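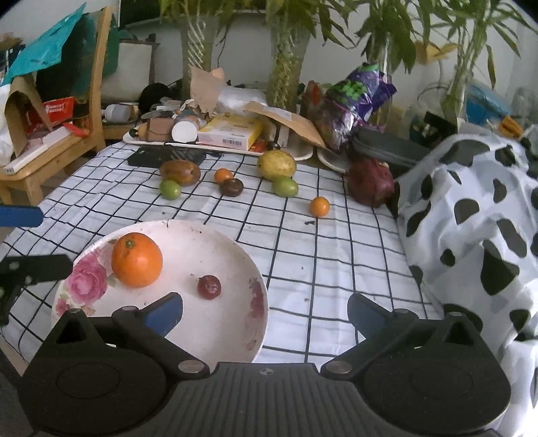
Search this site Go

Household chore robots

Print | E-mail this article

A chore robot is a machine meant to do housework, or small shop-floor jobs, without a person steering it. Floor cleaning is the settled case. Picking up mixed objects by hand - fruit, cups, clothes - is not.

Fruit sorting is a common test. Sizes vary, skins bruise, round things roll. Grip too soft and it drops, too hard and it marks. Kayode Oyewole's Wekthorpe trials used 34 items and 1,000 picks, a miss being any drop or any pick over 30 seconds. Results good on oranges, poor on small fruit near a plate rim.

Machines tried: Ullar (two fingers), Udar (suction, since droped), Sani (two fingers, padded). Only Sani went on to shop-floor work, packing trays, one person watching 3 units.

Folding, wiping and clearing tables remain slow. No model yet sold for genral home use. See also: Grippers; Dishwashing.

Last updated 11/05/2024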